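Keep the Kitchen Table

June 28, 2021

We moved into our house on Runero Street in October, and the first thing the agent pointed out was the island. It is a big island with a stone top, and it has four stools. The agent said we would not need a table at all. The people before us hadn't had one. Where a table would have gone they had put a tall cabinet for wine glasses.

We bought a table anyway. It came from a used furniture shop called Jillum and cost less than the truck we rented to bring it home. I have been thinking since then about why so many new kitchens leave the table out, and I think it is a mistake.

The argument for the island is that it saves space. I don't believe it. Ours takes up more floor than the table does, and it can't be moved. When my mother-in-law came to stay and needed room for her walker, we pushed the table against the wall. We could do nothing about the island. She couldn't use the stools either. Neither can small children, unless somebody stands behind them, and neither can my father, who has a bad hip and will not admit it. A seat that leaves out the oldest and youngest people in a family is a poor seat for a kitchen.

People on stools also sit in a row. They face the stove, or whoever is working at it, and the person cooking ends up acting as a kind of bartender. At a table you see each other. You don't have to talk, but you can, and you can tell when somebody has stopped eating. 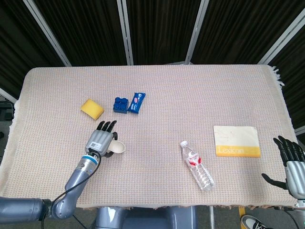 The other complaint I hear is that a table collects clutter. It does. Mail ends up there, and school forms, and the bike light that needs a battery. I used to clear all of it away every night and feel bad when it came back. I have stopped. Things get put on the table because it is where people are, and a form left there gets signed. The ones that go into the drawer in the hall stay in the hall until the school calls.

I will admit that a table asks for some upkeep. Ours has a ring from a hot pot near one end and a wobble that comes back every few months. I put a folded piece of cardboard under the leg and it is fine for a while. A cloth covers the ring and takes a few minutes to shake out and wash. The stone on the island is supposed to need nothing, but the man who came to measure for a new faucet told us it should be sealed every 2 years, and that lemon juice will mark it. It already had.

Cost is worth talking about too. When our neighbors redid their kitchen last year, the quote from a firm called Hasisura listed the island as its own item, and it was the biggest one on the page after the cabinets. You can get a decent used table and chairs for under $500 where we live. If you hate it after a year you can sell it or give it to a cousin. You can't give an island to a cousin.

I understand why builders like them. They look good when a house is empty, and most houses are shown empty or close to it. A table in an empty kitchen looks like something left behind. My parents' apartment in the Lindqvist building had a kitchen barely big enough to turn around in, and it had a table for nearly 30 years. Both leaves stayed folded down except on holidays. I did my homework there, and my father did his taxes there with the radio on.

If you already have an island, keep it. It is a good place to chop onions, and ours gets used for that every day. But if you are planning a kitchen and somebody tells you that you have to pick one, I would pick the table, and put the money toward a better stove or a window that opens. Ask to see the room drawn with a table in it before you sign anything. Our neighbors did not ask, and they eat dinner on the couch.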